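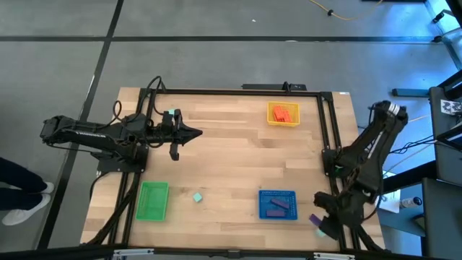 Sorting cell 2, left gripper open over the table, green basket still empty.

4th October
Melina Balaskas

Ticket: Left gripper does not close on command, both arms hold
Site: Egilsson, sorting cell 2
Equipment: Prirnar arms, left and right, running Stetine
Status: Open, workaround in place

Problem

During the block sort the left arm moves to the pick position, opens the gripper and then never closes it. Stetine waits for the grip signal, times out and puts both arms into hold. The log shows "grip not confirmed, left." The right arm has no fault of its own. It stops because the two are tied together in the task.

The task is the usual one, orange to yellow, purple to blue, mint to green. Mint is the color that suffers, as those picks are mostly given to the left arm.

First seen on run 46. It cleared after a restart, so I logged it as a one-off and carried on. It came back the same afternoon and restarting no longer clears it for long.

What I checked

Restarted Stetine only. Fault came back on the second pick.

Power cycled the left arm at the strip on the far rail. Gripper homed normally, then failed again in the task.

Jogged the left gripper by hand from the control screen with the arm parked near its base. Opens and closes every time. Left it cycling while I did the paperwork and it never missed.

Jogged it again with the arm stretched out over the middle of the table. Missed the close command on the third try. Pulled the arm back in and it worked. Stretched it out again and it missed.

Swapped the gripper settings file with the one from the right arm. No change. Put the original back.

Checked the table clamps and the arm base bolts. All tight.

Looked at the cable run. The cables loop over the upper part of the left arm, and at full reach the loop draws tight at the wrist connector. With the arm held out and the connector supported by hand (arm powered off, meter on the signal pair) the reading is steady. Let go and it comes and goes.

Likely cause

Bad contact at the left wrist connector, brought on by the loop being too short for the reach used in this task. The layout was changed when we went to three baskets, and the left arm now goes further over the table than it used to. I don't think the loop was redone then. I can't find a note of it.

Safety note

This part matters more than the fault. When Stetine times out, the arms are in hold, and hold is powered. The gripper looks dead but the close command is still queued. On one of my tests the contact came back while the arm was in hold and the gripper shut by itself. Nothing was in it except a block.

Until this is closed, do not reach in to move a block or a basket when the cell has stopped on this fault. Hit the emergency stop first, check that the arm lights are off, then go in. Clear the queue before restarting. Hold by itself is not enough, and the yellow banner on the screen does not mean the arm is safe.

Please also stay back from the left rail while the arms are enabled. That is where people tend to stand to watch.

Workaround

Left arm speed set lower and its reach limited in the task file. Mint blocks past the limit go to the right arm. Slower, but no timeouts so far. Do not set the speed back to 100 percent.

Still to do

New wrist cable from Randevon, longer one. Ordered. They are quoting December, I have asked if they have anything sooner.
Ask Stetine support whether the queue can be dropped on timeout.
Check the loop on the right arm while we are at it.

Comments

dkw: We had the same on cell 3 last winter. Ours was the connector too, one pin had backed out. Worth pulling the shell off before you wait for the cable.

Melina Balaskas: Thanks. Pulled it. Pins are seated, but one looks dull next to the others. Cleaned it, no real difference at full reach.

night_bench: Does the emergency stop clear the queue or do I still have to do that on the screen?

Melina Balaskas: Still on the screen. The stop cuts power only. Clear the queue before you re-enable.

night_bench: OK. Taped a note to the monitor.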